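Ukstead Peripheral Terms, data card

Version 3. Last updated November 18, 2020.

Ukstead is a list of 2,188 product-listing phrases for computer accessories, each tagged with a category and a normalized form. The text comes from the Cloltitz and Niven catalogs. 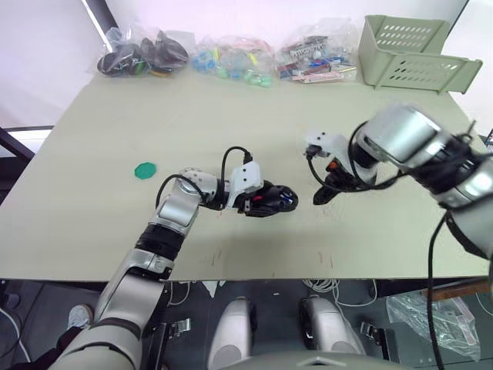
Fields are id, phrase, category, and norm. Files are UTF-8, tab-separated, with one header row. The test split holds 497 rows. Duplicates were removed after lowercasing.

There are 54 categories. Labels apply to the item type only.
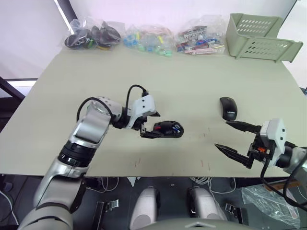

Brand names are kept in phrase and dropped from norm. Color words are kept in both. A mouse with small light lettering resembling "Lenovo", listed as "Lenovo mouse black", becomes "mouse black".

Known issues: plural forms are inconsistent in the Niven rows. Bundles carry one label.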